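Setting up your first price alert and standing order

Now that your Gornon account is open and you have had a little wander round the main screen, it's time to set up the two things most of our customers end up using every day: the price alert and the standing order. Do take your time over this part. You can stop at any point and come back to it, and everything you have typed will be kept for 30 days.

Before you begin, please make sure that your bank account has been linked (see the section before this one) and that you have your Nambiar security code to hand. The code changes every 60 seconds, so it's best to leave fetching it until the screen asks you for it.

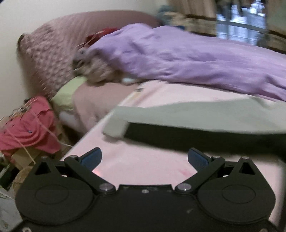
1. From the main screen, choose Markets, and then either Ristcombe Shares or Cilville Funds. If you hold both, start with whichever you look at more often.

2. Type the name of the share or fund into the search box and pick it from the list. Some companies have more than one class of share with very similar names, so do check the short code beside the name as well.

3. Choose Add Alert and enter the price you would like to hear about. You may set an upper price, a lower price or both.

4. Choose how you would like to be told – by email, by text message or on screen – and press Save.

Note: an alert only sends you a message. It won't buy or sell anything for you, however far the price moves.

5. To set up a standing order, go back to the same share or fund and choose Regular Buying. Enter the amount, and then the day of the month on which you'd like the money to be invested.

6. Read through the summary page, charges and all, enter your security code and press Confirm. A copy of the summary will appear under My Papers, and we do suggest you keep it somewhere safe with your other bits and pieces.

Caution: orders are placed at the price on offer when the market opens, and that may be higher or lower than the price you saw the evening before. If you would like to put a ceiling on what you pay, tick Limit Price on the summary page before you confirm.
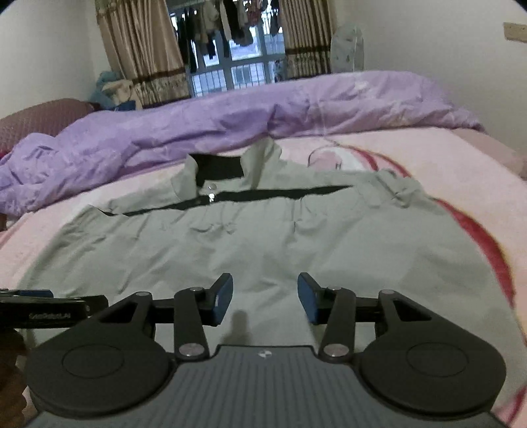 Can I change a standing order once it has been confirmed?

Changes can be made up to 2 working days before the money is due to be invested. Open Regular Buying, choose Edit, and enter your security code again when you have finished. After that point the order will go ahead as it stands, and your changes will start from the following month.

7. If you'd like to take a break from investing, choose Pause. An order can be paused for up to 12 months, and your alerts will carry on as usual in the meantime.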